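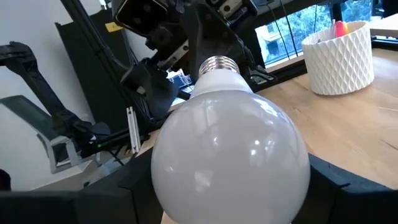
White frosted bulb with metal screw base.

Support > Lighting > Closed tickets > Flicker after dimmer change

2 min read

Opened by: Edivaldo Moura
Product: Ladefoged wall dimmer, single
Status: Closed

Edivaldo Moura, 08:40
Good morning. I replaced the old rotary dimmer in our dining room with the Ladefoged model. Since then the ceiling lamp flickers when I turn it low. Over the middle position it is fine. The lamp has two bulbs, both bought at the same time, both 3000 K. I already tightened the wires and the problem is the same.

Ambros Kofler, 10:15
Hello Edivaldo, thank you for the clear report. Please tell me two things:
- is the word "dimmable" printed on the box of the bulbs?
- what is the total load on this circuit?

Edivaldo Moura, 12:05
The box says dimmable. The total is 17 watts. With the old dimmer I had no flicker, but it also did not go so low.

Ambros Kofler, 13:30
Then I think the load is too small for the factory setting. Switch off the breaker, remove the cover plate and find the small screw marked MIN. Turn it a little clockwise, close everything and try again at the lowest level. If it still flickers, repeat – always with the breaker off.

Edivaldo Moura, 18:50
I needed three tries. The lowest level is now 23 percent on the display and the light is steady. There is still a weak hum from the wall, only when the room is very quiet.

Ambros Kofler, 19:10
A weak hum is normal for this model. If it becomes louder, please reopen the ticket. I am closing it now.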